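Prollwood to host season of music and dance from the island of Skostow

Monday, September 27, 2021 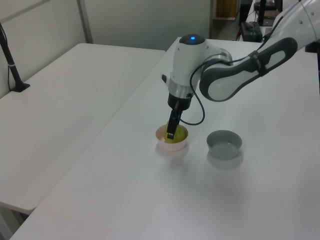 A robotic arm over a white table, with its gripper in a small pink bowl.

Prollwood Arts Centre will open a season of music and dance from Skostow next month, with evening concerts, weekday workshops and a small display of instruments in the foyer.

The season is a joint project between the arts centre and the Flullumell Music Society, which has been bringing island groups to the town since its first spring festival. It was first planned for April but was put back when travel arrangements could not be confirmed in time.

Skostow has a long tradition of group singing, much of it tied to the fishing year. Songs are usually led by one voice and answered by the rest, with a frame drum keeping time. The island's best-known instrument is the tang — a long-necked lute with four strings, played with a piece of horn. Older players tune it by ear to the lowest singer in the group, so the pitch can change from one village to the next.

The opening concert will be given by a group of 10 singers and players from the north of the island. The first half is made up of working songs and laments. After the interval the group will play dance tunes, and the front rows of seats will be cleared so that people can join in. The steps are simple and will be taught from the stage.

A second concert, two weeks later, looks at newer music. Three composers have written short pieces for tang and string quartet, each based on a tune collected on the island in the last century. The concert lasts 45 minutes without an interval and will be followed by a talk in the upstairs room.

The main hall holds 295 people. Seats for both concerts are on sale from the box office and can also be booked by telephone. There is a reduced price for under-18s and for members of the Flullumell Music Society, who should have their membership card with them when they collect tickets.

Workshops are limited to 30 places each and must be booked in advance. There are sessions in singing, frame drum and dance, all for beginners, and one tang session for people who already play a stringed instrument. Drums will be provided. Those coming to the dance session are asked to wear flat shoes.

The foyer display is free and opens at the same times as the café. It includes two tangs made on the island, a set of drums and several handwritten songbooks on loan from the society's own collection — one of them still has the tide tables pasted inside its cover. Labels are in English and in the island language.

The car park behind the centre will be closed on concert nights for unloading. The station is a short walk away, and the last bus to Flullumell leaves from the stop opposite the main entrance after both concerts have finished.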